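A visit to the Cloloris soap works, open day

I had wanted to go to Cloloris for a long time. My grandmother used their laundry soap, the hard yellow one which smelled of almost nothing, and when I moved to this part of the country I was surprised to learn that the works was only 20 minutes by bus from my flat. They open the doors to the public once in the winter, and this year it was February 19, 2019. I wrote my name on the list in December, when there were still places left.

The bus stops at the lower gate, but the visitors go in by the upper gate, so please do not do as I did and stand ten minutes in front of a closed door. The ticket costs 2 euros and children pay nothing. For this you receive the tour, a coffee, and a small piece of soap with the edges not yet cut clean. I still have mine. It sits in my cupboard between the towels.

Our guide was Viola Palumbo. She has a soft voice and the boiling room is a loud place, so I stayed near to her elbow and heard most of it. The old works has three parts: the boiling room, the drying loft and the packing hall. The oil arrives in barrels and is boiled with lye in a kettle as wide as my kitchen. One boiling takes four days and gives 600 kilos of soap. I asked if they can make it quicker, and she answered that they can, with a different method, and that in the eighties they tried this and the customers wrote letters. So they went back to the four days.

I did not know before that the master of the kettle decides with his tongue. He takes a very small amount of the soap on a stick, lets it cool and touches it to the tip of his tongue. If it bites, the lye is still too strong. Evaristo Zanetti has done this for many years and he offered the stick to us. A boy of perhaps twelve years said yes. It did bite, according to his face.

The drying loft was for me the best part. You climb a staircase which is steep and a little polished by so many feet (hold the rail), and then you come out under the roof, where the bars stand in towers with gaps between, so that the air can go through. The windows are opened and closed by hand, depending on the wind. It smells of olive and of something like wet stone. The bars stay there for 119 days. Why exactly this number I could not find out. Viola Palumbo said it was written so in the book of the founder, and that she once counted back and thinks it comes from a feast day to another feast day, but she is not sure.

In the loft they keep also the stamps. There are brass ones for Cloloris and older wooden ones for Clolar, as the house was called in its first years, before another firm complained about the name. I would have liked more information about this quarrel. There was a card on the wall, but it had faded and I could read only the half of it.

The packing hall is more modern and I must say less interesting. There is a wrapping machine, and we watched it wrap. The paper comes from Queiroz, a printer in the next valley, and the design with the blue bird has been the same since the sixties.

After the tour there is the afternoon programme, which I recommend more than the packing hall. In the former director's house, next to the works, they show how washing was done before machines. You learn how to shave the soap into flakes with a knife, how to dissolve the flakes in a little hot water first (a little! I have always used too much), and why white things are left to soak overnight before anybody rubs them. We received a sheet with the quantities. For wool you use half, and the water must not be hotter than your own wrist. For kitchen cloths you may be as rude as you like. 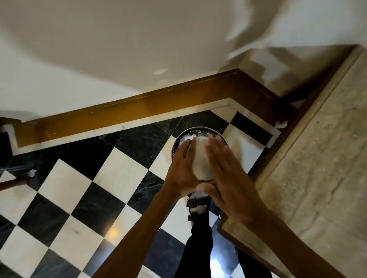 My neighbour on the bench, Kaisu Toivonen, told me that in her family they never rubbed the linen at all, only pressed it down and lifted it, pressed and lifted, and that her mother's sheets were in use for thirty years in this way. I have tried it at home since then with two pillowcases. It is slower, but my hands were less tired afterwards.

The coffee is served in the courtyard if the weather is dry. For us it was cold but dry, so we stood. There is a shop, where the bars cost a little less than in town, and where you can buy the broken ones by weight. I took a bag of broken ones. They accept only cash, and the nearest machine is down at the Lomomis supermarket, a long walk back up the hill.

The whole visit lasts three hours with the afternoon part. Wear closed shoes for the boiling room, the floor there is slippery and they will not let you in otherwise. The loft cannot be reached with a wheelchair or a pram, but the house and the packing hall can.

3 comments

Abimbola Nnaji
Thank you for this. We went two years ago and there was no afternoon part then, only the tour. Do you know if one can book the washing without the boiling room? My aunt would enjoy it but she cannot be near the lye smell.

Rasha Semaan
My father always said Clolar, never Cloloris, even when it was printed on the paper in front of him. Now I know why! Is the green bar still made?

Author
@Abimbola: yes, you can ask at the upper gate, some people came only after lunch. @Rasha: I did not see a green one in the shop, but I did not ask. There was a white one for babies.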